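7. When the arm stops and won't say why

The Drenine controller reports every stop it doesn't understand as code 82. This covers a good deal of ground. Work through the steps in order, even if you are sure you know what it is.

1. Press the stop button, whatever the arm is doing. An arm that looks asleep may only be thinking.

2. Open the Cleten log and find the last line before the stop. Write down the joint number and the time. The log keeps 2741 lines and then eats its own tail, so do this before making tea.

3. Compare the simulated gripper position with the commanded one. A gap of more than 22 mm means the planner gave up partway through a move. Go to step 5.

4. If the gap is smaller, look for contact between the gripper and anything on the counter. Bread is the usual culprit. It has a generous collision shape and no manners.

5. Reload the kitchen world and check all the views before you clear the code. A clear path in one can be a loaf in the next.

CAUTION: Never clear code 82 with the Jasska bridge connected. The bridge passes the queued move to the real arm at full speed, and the real arm has no reset key.

NOTE: If the code comes back within 55 seconds, the fault was never cleared. Start again at step 1, with feeling.

Kitchen world, bread on the counter in every view:

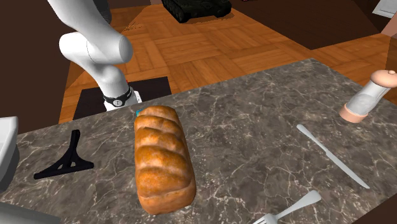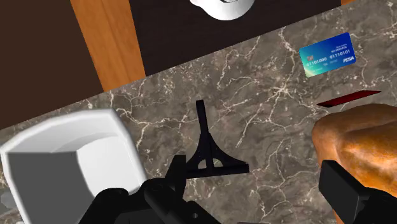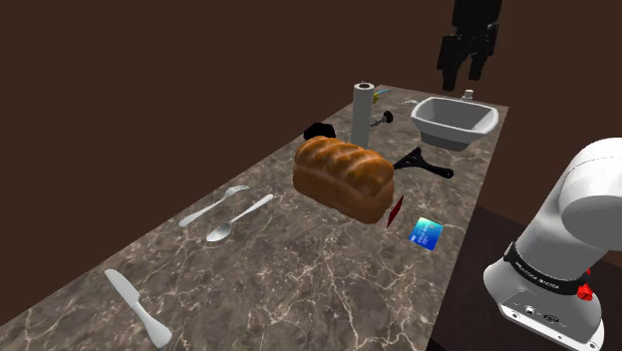 Thaweesak Robotics Club, Simulation and Safety Group

6. Move the gripper to the home position at slow speed. If it shudders on the way, stop and save the log under a new name. "Final" is taken, as are most of its neighbours.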